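Caring for wedding linen, stationery and hired fittings at home

Pondilitz Household Guidance Service
Last updated: 2022-01-02

This website uses cookies to remember your settings. By continuing to use the site you accept our cookie notice.

This page is intended for households preparing for a wedding reception where some or all of the table dressing, stationery and decoration is to be made, washed or put together at home. It applies to receptions held in private gardens and in hired rooms, including the two function rooms at Zaltthorpe. Separate guidance is available on the cleaning and storage of wedding dresses.

Washing borrowed and hired tablecloths

Check the terms of hire before washing anything. Many hire firms ask for linen to be returned unwashed, shaken out and dry, and will charge for items that have been laundered at the wrong temperature. Where linen has been borrowed from family, ask whether it has been starched in the past and whether any of it has been mended.

White cotton cloths should be washed separately from ivory or cream ones. The difference is slight indoors but becomes obvious in daylight, particularly where cloths overlap on a long top table. Wash on the setting given on the label, remove promptly at the end of the cycle and hang by the hem, with the pegs placed where the cloth will fall below table height.

Iron cloths while slightly damp, on the wrong side first. Embroidered areas should be placed face down on a folded towel. Large cloths are best ironed by two people, one guiding the finished part on to a clean sheet on the floor.

Pressed cloths should be rolled on to a cardboard tube. If they must be folded, fold lengthways only and hang over a padded rail until the day.

Removing common stains

Candle wax: allow the wax to harden fully. Lift off what will come away using the back of a table knife, then place plain brown paper above and below the mark and press with a warm iron, moving to a clean area of paper each time. Coloured wax may leave a tint, which should be treated with a stain remover suitable for the fabric.

Red wine: blot with a dry white cloth, working inwards from the edge of the mark. Rinse with cold water from the back of the fabric. Do not rub, and do not apply salt to linen that is to be returned to a hire firm, as some firms treat the residue as damage.

Lily pollen: do not touch with a wet cloth. Lift the grains with sticky tape, pressing lightly and using a fresh piece each time. Florists will remove the anthers on request, and this should be asked for when the order is placed.

Grass: soak in cool water with a small amount of biological detergent, except for silk and wool.

Place cards and table plans

Order or cut more card than the guest list requires. An allowance of 10 spare cards is sufficient for most receptions and will cover late changes as well as spoiled lettering. Cards of a heavier weight, such as the Zein folded range, should be scored before they are folded so that they stand squarely.

Write or print all names in one sitting where possible. Ink from the same bottle can dry to a different shade on another day if it has been left uncapped. Leave each card flat until the ink no longer marks a clean tissue.

Keep cards in table order from the moment they are dry. A divided organiser is suitable, with one compartment given to each table and the top table first. Label the compartments in pencil. The cards can then be carried to the venue and set out without further sorting, and the person doing so need not know any of the guests.

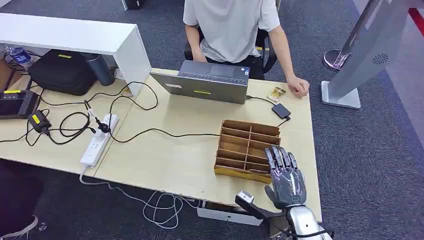 Fresh and dried decorations

Cut stems should be conditioned overnight in deep, cool water in a dark place. Remove every leaf that would fall below the water line. Buckets must be clean; rinse out any trace of bleach or detergent before use.

Low table arrangements should be no taller than 18 cm if guests are to see one another across the table. Measure from the table top and include the container.

Dried grasses shed. Shake them outdoors, then spray lightly with unscented hairspray and leave to dry before bringing them inside. Keep all dried material well away from candles. The rooms at Zaltthorpe do not permit naked flame on tables dressed with dried flowers, and other venues may apply the same rule.

Garlands of ivy or eucalyptus can be made up to two days ahead if misted and kept in a cool garage under a damp sheet. Ivy berries will mark a white cloth and should be removed.

Putting together a flower arch or plan stand

Lay out all the parts on a dust sheet and check them against the list supplied before any tightening is done. Fit every bolt by hand to begin with and tighten only when the whole stand is upright and level. A stand that has been fully tightened one joint at a time will often twist. 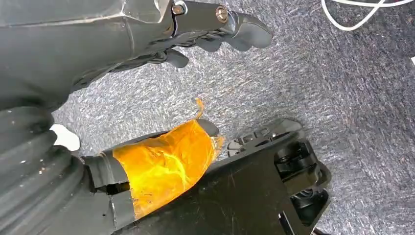 Bolts, hinges and end caps on a hired arch should be left as they were supplied, and any replacement should be noted on the hire form. Where replacements are needed, a different finish makes them easy to find again when the arch is taken down. A silver bolt and a larger brass-toned bolt near each other on one joint, such as those at the wrist of the dark grey arm shown, can be told apart at a glance even when both heads are round. The same approach may be used on a painted stand, provided that the fixings will be covered by foliage during the ceremony. Keep the original parts in a labelled envelope taped to the base.

Wrap the uprights with floristry tape before attaching wire. Bare wire will scratch paint, and most hire firms charge for this. Outdoors, each foot of the arch should be weighted or pegged, and the arch should be taken down if the wind rises.

After the reception

Set aside one person to collect linen and one to collect fittings. Shake out cloths before bundling them, looking in particular for cutlery, place cards and favours. Damp cloths must not be left in closed plastic bags overnight.

Candle holders with wax residue should be stood in hot water until the wax softens, then wiped with kitchen paper. Do not pour melted wax down a sink. Adhesive labels on glass jars can be removed with a paste of cooking oil and bicarbonate of soda. The Toltard label solvent is also suitable for glass but should not be used on acrylic signs, which it may cloud.

Store any cards or ribbon to be kept in acid-free tissue, in a box with a lid, away from outside walls.

Sign up to receive the Pondilitz newsletter. You may unsubscribe at any time.

Comments (5)

Very useful on the pollen. I used a damp sponge at my niece's wedding and the runner never recovered.

Does the advice on salt apply to our own tablecloths as well, or only hired ones?

Reply from Pondilitz Household Guidance Service: The advice on salt concerns hired linen. For your own cloths, rinsing in cold water is still the preferred first step.

We are marrying in February and the only greenery we can get cheaply is ivy. Had not thought of the berries, thank you.

Rolling the cloths on tubes works well. Our carpet shop gave us the tubes for nothing, but they were dusty inside so do wrap them in a clean sheet first.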